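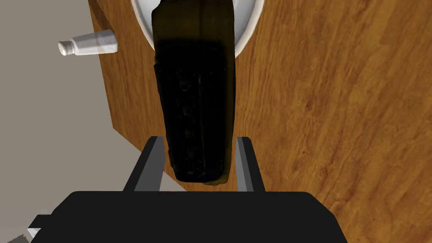 *By Yanti Menon*

I bought my kitchen table secondhand for $39, and I've probably put more hours into keeping its top decent than into anything else in the apartment (my windows can confirm this). So I get asked about wood a lot, and these are the things I really do at home!

Crumbs come off first, always dry, with a soft brush. If you go in with a wet cloth you just push grit around and end up with those tiny gray scratches. After that I use a cloth wrung out until it won't drip, with 2 drops of dish soap in a bowl of warm water, and I wipe along the grain.

White rings from mugs are usually only in the finish. I rub mine with a dab of plain mayonnaise, leave it for 16 minutes or so long as it takes to drink my coffee, and buff it off with an old T-shirt. Dark rings are a different story and mean sandpaper, sorry.
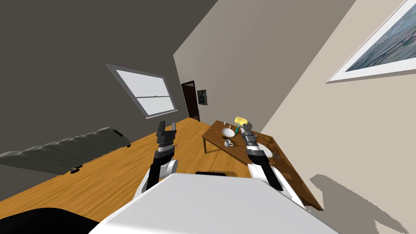
*Issue 5*

Sponges! I keep one for the table and a separate one for pans, and they never trade places. The scratchy green side stays away from wood completely. A brush with a handle is kinder to your knuckles if you've got a whole floor or a big tabletop to get through, and it dries faster if you hang it up instead of leaving it in the sink.

For oiling, I do mine every May with the windows open. Thin coat, wait, wipe off whatever's still sitting there. If it feels tacky the next day you used too much, so go over it again with a dry rag. And please lay oily rags out flat outside to dry before you toss them, they can heat up and catch fire in a pile.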